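Plurkell pauses Alora table setup after grip fault

I'm Erhan Erdem, I run the test floor at Plurkell, and I'd like to tell you about our bad Monday before you hear it from somebody else! Our two-arm food handling setup, Alora, had a gripper that kept squeezing after it was told to stop. It cracked a plate and sent a piece flying past a coworker. She's fine (a bit annoyed with me, and fair enough).

We hit the stop, pulled the logs and found that a software update had wiped the force limit on one arm. It had run that way for around 15 minutes.

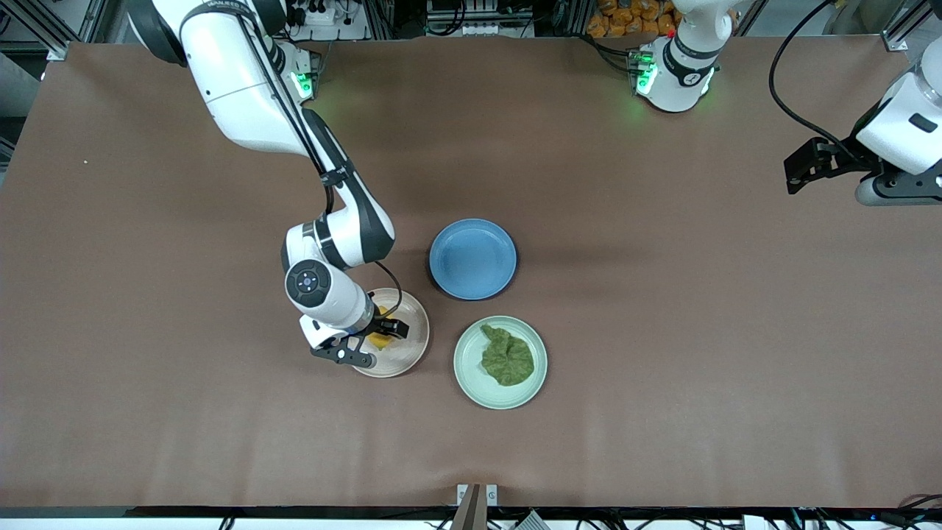 Alora's two arms at the plate table, one gripper down on the beige plate.

So what are we doing about it? The limit now lives in the arm controller, where an update can't touch it, and both arms do a squeeze check before every run. We've also asked Indik, who build our grippers, to go over the fix with us. We want 400 clean runs before anyone works within reach again, and I'll share the results, good or ugly.

Press contact: Erhan Erdem, Plurkell | © Plurkell | Back to top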